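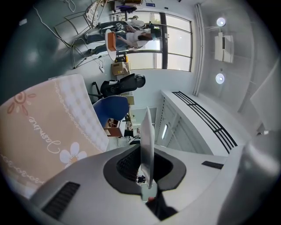
1/ Spent July changing the bedding over at our place in Ullow. A few notes on washing quilted things at home, as I got several of them wrong last year.

2/ Weigh it dry first. Bathroom scales, you holding it, then you without it. Our drum takes 7 kg and a double quilt nearly fills it. If you have to push to shut the door, go to the launderette.

3/ The one on Alberg Street charges by the load and has two big drums. Go before 9am. After that the students are in.

4/ Spin speed: I use 600 for anything with stitched squares. 400 leaves it dripping and you'll be mopping the hall. Full speed shifted the filling in my old Vávra quilt and it never went flat again.

5/ Half the usual powder. No softener. Run a second rinse if your machine has one.

6/ Drying takes longer than you think. Two airers side by side, quilt across both, turned every few hours. Feel along the seams, they stay damp after the middle has dried.

7/ Someone asked about the tumble dryer. Low heat, check the label, take it out halfway and shake it. I don't bother in summer.

8/ Storage: cotton bag, top of the wardrobe. I had one in a plastic sack in the Clekeck flat over a winter and it came out smelling of cellar. Two washes to shift it.

9/ Pillows are a separate subject. Will do those when I've finished ours, four still to go.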